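Open day at Sondgate, speaker notes (10 min, keep it moving)

Opening. Ask who has been to a robot demo before. Then ask who has folded laundry this week. More hands for the second one, I bet! That's the talk, really.

I went to the Vamano open day on a Saturday expecting big arms behind glass. What I got was a gripper you hold in your own hand, and a bed covered in clothes. You squeeze, you pick something up, you put it where it belongs. The whole session is recorded so a robot can learn from it later. 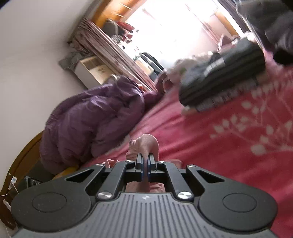 Soft things are the hard part. A box keeps its shape when you grab it, but knitwear folds over and twists, and every pinch is a new problem. Slow down on this bit, people love it.

Numbers: 4 stations running, 1,535 pickups logged by closing time. (Pause.) All of them by visitors!

My own turn. Tell the jacket story if there's time. I stayed 40 minutes and had to be asked to let the next person in.

Then over to Oakley, where they're planning a hands-on day of their own. Sign-up sheet is by the door. Take questions.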